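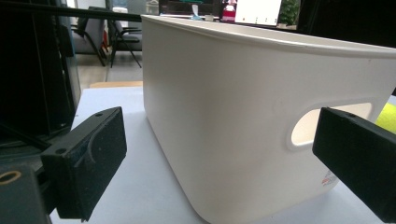
"Two screws a side," says Kyung-hwa Ji. "People always do one and a half."

She looks after the hand grippers at Neltum's site in Fultville. I caught her between jobs on 06/07/2023, 12 minutes on the clock, and most of it went on finger pads. The unit we talked about is the one everyone calls Gil. No idea why, neither has she.

So, the pads. Black, a bit soft, and they pick up dust like nothing else. Does dust matter? "It does once it builds up. You get a skin on the flat face and then smooth things slide. Plastic bins are the worst for it. Cards you can get away with." She wipes the faces with a damp cloth at the start of a shift, lets them dry, no solvent. Somebody at Flonanden used solvent once and the surface went shiny. "Binned both fingers. Lovely."

Pads get swapped at 1,000 grips. That's the figure on the sheet taped inside her cupboard. I asked if she sticks to it. Pause. "On the big stuff, no. Sooner. If it's been on bins all week I'll look at it at 300 and usually there's a corner lifting."

Big stuff is where the set up gets fussy. She opens the fingers all the way, checks both sides travel the same, closes them on nothing and looks for a gap at the tips. A gap at the top means a finger has gone on crooked. Slacken, push it square, nip up again. Then a bin. "I like a bin with a handle hole because it catches you out. Pad lands half on the hole, half on the wall, and now you're holding it with half a pad. So you try it there on purpose."

And if it slips? "Move your hand. Not everything's a repair."

Do-yoon Jang does the other half of the work, the closing mechanism, and joined us late with a sandwich. His view is that the fingers get blamed for everything. "Nine times out of ten she hands me one that won't close evenly and its the slide. Grit in it. I take the fingers off, run it open and shut by hand, and you can feel the scratchy bit." He cleans it with a dry brush first, then one drop of light oil, then wipes most of the drop away again. Too much and it creeps onto the pads, at which point Ji stops speaking to him.

"I've stopped twice," she says.

Spares are a sore point. The current fingers come in pairs only, so one torn pad means two new fingers, and the good one goes in a drawer. The drawer is full of lefts. Jang wants to mix and match from it, Ji won't have it, worn with new never closes flat she reckons. They were still on that when I had to go.

Next full strip down of Gil is the end of July. I've asked to come and wacth.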